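Fleece pilling after every wash, sheets fine. Dryer or detergent?
Laundry & Fabric Care > Washing and Drying

hemline_55
Posted in October
Setup first, then the question.
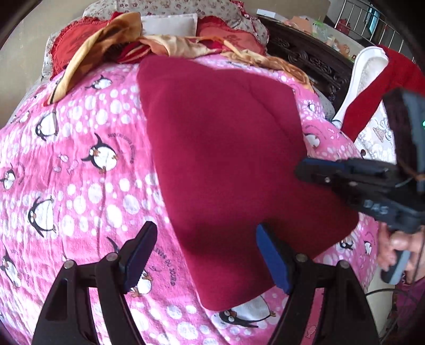 Washer is a front loader, a Werker, bought used. Dryer is a vented electric, same brand. Fleece items are all polyester according to the tags. They go in with the bed sheets because I do one warm load for the bedroom and one for everything else. Sheets are a cotton blend and come out with no visible wear. The fleece comes out with small hard pills on the outer face, worse along folds and hems, and it has lost most of its loft in one season.

Detergent is Ganari liquid, dosed to the first line on the cap. No softener. Dryer on the normal setting until the sensor stops it.

I want to know which variable to change first. I would prefer not to change all of them at once and learn nothing.

terrycount
Reply
Change the load mix. Pilling is abrasion. Fiber ends work loose, tangle, and stay anchored to the surface. Polyester is strong enough that the pills don't break off the way they do on wool. A wet cotton sheet is heavy and rubs against the fleece for the entire cycle. The detergent has very little to do with it.

Wash the fleece inside out, with other fleece only, short cycle, low spin.

spinspeed
Reply
Agree on separating, disagree that it is mostly the washer. A front loader tumbles through water and is fairly gentle. Most of the loft loss is heat. Polyester starts to relax well below its melting point, and a vented dryer on normal can overshoot at the end of the cycle, when there is no water left to carry heat away. Fibers that were standing up lie down and set that way.

Check the sensor bars inside the drum. If they have a film on them the dryer reads wet and keeps running.

hemline_55
Reply
Wiped the bars with white vinegar. There was a gray film. The next load stopped noticeably earlier, so that part was real.

I don't have a thermometer I trust for the exhaust. Is it worth measuring?

spinspeed
Reply
Yes, if you have a probe that reads past 200 F. Tape it in the exhaust duct close to the machine and log the peak. Mine sits at 122 on low and is far higher on normal. Low is enough for fleece because it holds so little water after the spin.

ductworks
Reply
Be careful comparing exhaust numbers between machines. The reading depends on airflow, and airflow depends on the length of the duct and how much lint is in it. A long run with two elbows can make the drum run hot and cycle on the limit thermostat while the exhaust reads normal. Clean the duct before you measure anything.

Also, vinegar on the bars is fine, but rinse it off with plain water and dry them.

terrycount
Reply
I still think the dryer is being given too much credit. I line dried fleece for two years and it pilled anyway, because it was going through the wash with jeans and towels. I stopped doing that and it stopped. Heat explains flat fleece. It doesn't explain pills, and the original post lists both.

spinspeed
Reply
Two symptoms, two causes. I can accept that. But tumbling dry is also abrasion, and it goes on longer than the wash does. Sheets ball up and trap small items in the middle. The small item then dries last and gets rubbed the whole time.

coldrinse
Reply
Nobody has asked what kind of fleece. Cheap single-sided fleece is made with short fibers and will pill in any machine. Anti-pill fleece has the outer face sheared and heat set. The tag will say 100 percent polyester for both, so the tag tells you nothing. Rub two layers together hard for a minute. If you see fuzz, the fabric is the problem and you can only slow it down.

hemline_55
Reply
Did the rub test on three pieces. Two fuzzed right away. The third, an older jacket with a Nagano label, did not. The jacket has been through the same loads as the others and has fewer pills. That supports coldrinse.

ductworks
Reply
It supports all of you. Weak fabric shows the damage first.

coldrinse
Reply
For the pills already there, use a battery shaver on a flat hard surface, light pressure, guard on. I use a Prondance. Don't use a razor blade on the thin pieces, you will go through. Shaving won't bring the loft back. A soft brush while the fabric is damp helps a little.

terrycount
Reply
I would skip shaving until the loads are sorted out. Each pass takes off fiber, and if the abrasion is still there you will get a new set of pills from a thinner cloth.

hemline_55
Reply
Order of changes, then. Fleece gets its own load, inside out, low spin. Dryer on low. Detergent stays as it is. I will clean the duct before the probe goes in and post the peak for both settings when I have them.

spinspeed
Reply
Note the load size with each reading. A half-empty drum gives a different peak.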